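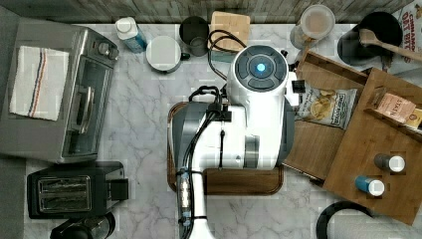

大理石台面和棕色木托盘,七月,Mellside 工坊。

调温笔记,接上一页。Allena 这批黑巧终于出磨了!连磨带精炼整整58个小时,中间只停下来刮过几次桶壁。早上揭盖子的时候酸味已经退得差不多,剩下一股很清楚的红色浆果味,后面跟着一点烤面包皮。豆子还是 Kusby 那边来的,跟上一批同一个产季,烘得稍微浅一点,我本来担心会发涩,尝下来完全没有,高兴得多吃了两勺。

出料1,267克。桶壁和磨石上还挂着一层,没算进去,下次预热一下刮刀再试试。过筛用的是细的那张网,慢,但是值得,筛上留下来的多半是胚芽碎,硬得很。

上午十点开始做第一轮,台面法。全部化开,确认没有颗粒,留三分之一在碗里保温,三分之二倒上大理石。摊开、收拢、再摊开,边缘一变稠就马上往中间铲。夏天做台面法最烦的就是石头吸热吸到后来就不吸了,前半段降得飞快,后半段温度计几乎不动。这次我换了一块没用过的区域接着铲,立刻好了很多。早该这么干!以后倒料之前先想好两块地方,轮着用。

回碗以后升回工作温度,比旧卡片上写的低一度。试片:小刀尖蘸一下放在烘焙纸上,几分钟就收边,亮,掰起来声音很脆。反面有一道很淡的灰纹,估计是回碗的时候没搅匀,底下那圈偏热。补搅之后再蘸一次,灰纹没有了。

第一轮灌了6块模,脱模全部顺利,四个角都是满的。表面亮度比上个月那批高出一截,我举着对着窗户看了半天。背面有零星小气泡,震模震得不够,当时手机响了,分了心。

下午两点第二轮,种子法,用第一轮剩下的料重新化开来做。总量948克,种子用的是 Vida 那批旧的调温好的块,切得很碎。先放一大半,搅到看不见了再一点一点加。优点是干净,碗外面几乎不沾东西,一个人做完全不慌;缺点是最后那几粒种子怎么都不肯化,我用均质棒点了两下才散开,结果打进去不少空气。下回切得再细一点,或者干脆刨成丝。

两轮对照着尝:
台面法的断面细,入口化得快,果味出来得早。
种子法稍微硬一点,味道来得慢,可是尾巴很长,面包皮的感觉特别明显。
同一批料能差这么多,太好玩了。当然也有可能是种子里带进来的 Vida 本身的味道,它烘得深。要分清楚的话得用 Allena 自己做种子,今天已经留了一小块单独包好,写了批次,放在柜子第二层,请大家不要吃。

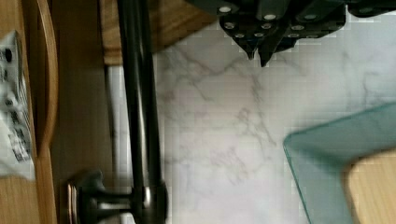
有人在本子页边用铅笔批了一段,说种子法偏硬不一定是种子的关系,第二轮的料化过两次,在碗里放的时间又长,晶种可能已经养得太多,浆变稠了,灌模的时候应该就能感觉到;建议下次两种做法都用没调过温的新料,同一时间开始,再来比味道。

看到了,说得对,第二轮灌模确实比第一轮稠,流平也慢,我当时以为是室温降了一点。那今天的口感对照只能算个印象,脱模和亮度的记录还可以用。新料已经从冷柜里拿出来回温,袋口先不开,免得结水汽。

还有几件杂事。细筛网边上有一处开始松了,洗的时候别用硬刷。红外测温枪和探针又对不上,枪读出来的只是表面,搅着的时候差别不大,停下来就差得多,以后记录一律写探针的数。模具用棉片擦过就行,上次有人拿厨房纸擦,留了细划痕,脱出来的巧克力上看得一清二楚。

配方方面,我越来越觉得 Allena 不需要再加可可脂了。流动性够,灌薄片也能走到角上。糖的比例暂时不动,先放一个星期再尝,刚脱模的时候酸总是跳得比较高,放一放会圆下来。要是到时候浆果味还在,我想拿它试一版夹心外壳,里面配盐渍黄油焦糖,光是想想就很期待。

下午五点收工。台面先用塑料刮板刮净,再用温水布擦,最后干布。刮下来的碎料单独装盒,留着做热巧克力。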